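Rororitz Landing - Seasonal and Year-Round Jobs

Guest Services Host, Shops and Promenade
Employer: Joveson Leisure
Location: Rororitz Landing, lakeside shopping and dining district
Hours: part time and full time, days and evenings
Reports to: Odette Chevalier, Guest Services Manager

About the district

Rororitz Landing is an open-air shopping, dining and entertainment district on the north shore of the lake. It has 130 shops, restaurants, kiosks and stages, a boat dock, two parking garages and a hotel shuttle stop. Most of our guests are staying at one of the nearby resorts. The rest are local families who come for dinner, a movie or the weekend music.

We are hiring 20 Guest Services Hosts for the fall and holiday season, starting in October. Eight of these jobs continue year-round. The others end after the holiday lights come down, and people who work the full season can apply for year-round openings before they are posted to the public.

What you will do

Hosts work outdoors on the promenade and indoors at the Welcome Center. You will be assigned a zone at the start of each shift and will usually change zones after your meal break.

- Greet guests and give directions to shops, restrooms, the dock and the garages
- Look up dining wait times and explain how the restaurant waitlist works
- Rent out strollers and wheelchairs, check them in and wipe them down
- Log lost property and help guests file a claim
- Manage lines for the evening boat parade and the small stage by the Ikoria Bridge
- Report spills, broken lights, loose paving and anything else that needs Maintenance
- Sell gift cards and parking passes at the Welcome Center counter
- Help lost children and separated groups using the district procedure, which is covered in training

Hosts do not cook, serve alcohol or work in the individual stores. If you are looking for restaurant work, see the separate listing for Bañuelos, the new taco hall on the lower level. They do their own hiring.

What we are looking for

You must be at least 18 when you start. No degree and no earlier experience in retail or hospitality is needed. You should be comfortable talking to strangers for most of the day, reading a map, and handling cash and cards. You will be on your feet for most of your shift, in heat and in light rain. In a thunderstorm, everyone moves indoors.

A second language is a plus. Spanish, Portuguese and French come up the most at the counter, and we also get requests for sign language. Hosts who pass a short spoken check get a language pin and an added hourly amount.

Schedule

Opening shifts start at 9:30 a.m. Closing shifts end at 12:15 a.m. on parade nights and at 11:15 p.m. on other nights. No shift is longer than 8 hours, including a paid meal break. Schedules are posted two weeks ahead. You can trade shifts with another host through the scheduling app as long as a lead approves it.

Everyone hired for the season is expected to work some weekends and at least one of the major holidays. Tell us about dates you can't work when you apply - it is much easier to plan around them then than after the schedule is out.

Pay and benefits

Pay is hourly and depends on shift and season length. The rate for each opening is printed on the offer sheet you get before your interview, and closing shifts pay more than opening shifts. All hosts get:

- Uniform shirts, jacket and hat (you supply plain black shoes)
- Free parking in the employee lot, with a shuttle to the east gate
- A discount at most shops and quick-service counters
- One free meal per shift in the staff dining room

Year-round hosts can also join the health plan and earn paid time off from their first day.

Training

Training is paid and takes place over four days. The first two are in the classroom with Kavinda Siriwardena and cover the map, the radio, guest complaints and safety. The last two are on the promenade with an experienced host. You will get a pocket guide to keep, and there is a short open-book check at the end. You can take it again if you miss a section.

How to apply

Fill out the application on the Joveson Leisure jobs page or pick up a paper copy at the Welcome Center between 10 a.m. and 6 p.m. You don't need a cover letter. Include two references who are not family members.

Hashini Cassim in the hiring office reads all applications and will call or email you to set up an interview. Interviews last half an hour and are held upstairs from the Welcome Center. If you need an accommodation for the interview or for the job itself, write that on the form or ask for Marjatta Suominen at the front desk.

Openings are filled as applications come in. If all the seasonal jobs are taken, we keep your form on file through the end of the season.

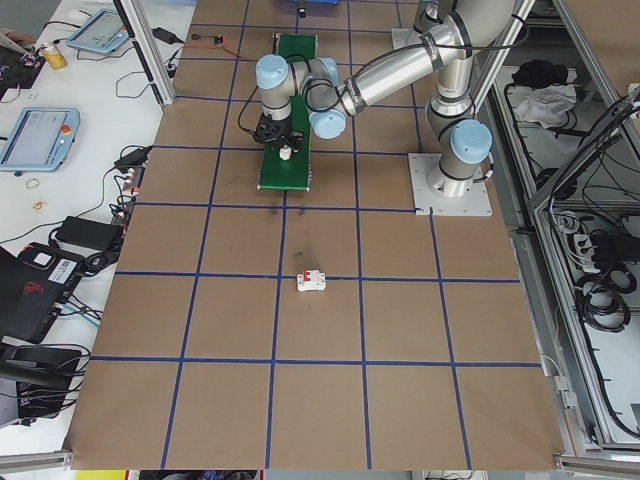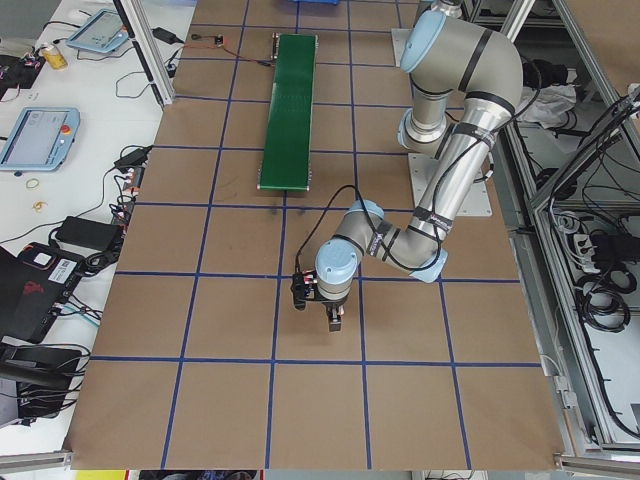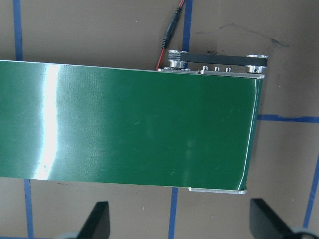
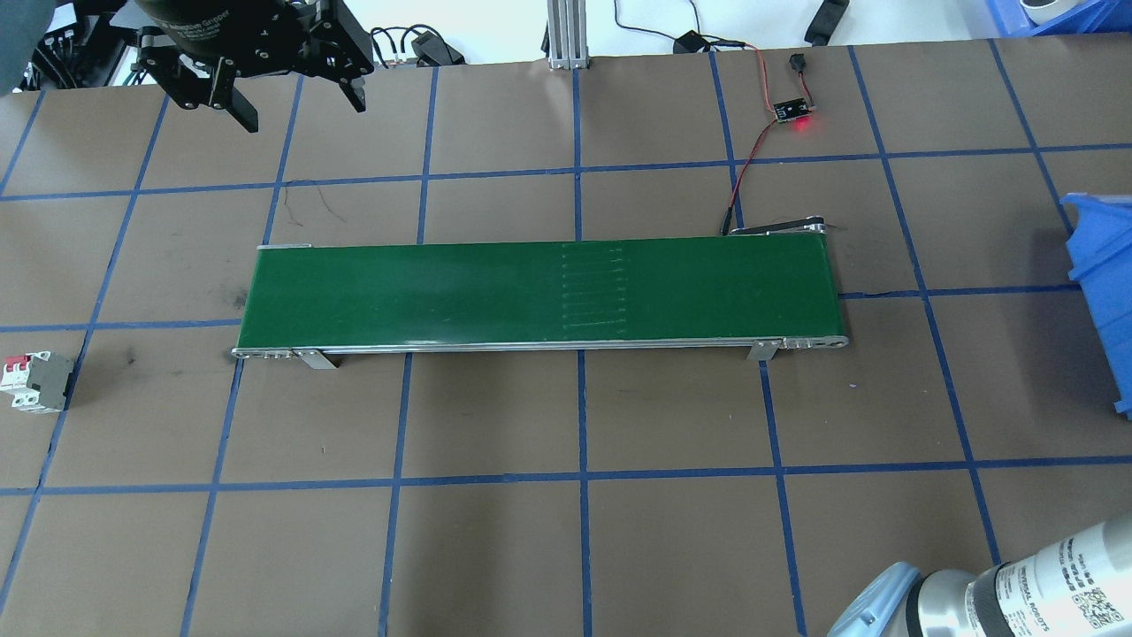 Green belt conveyor on the gridded tabletop (last photo).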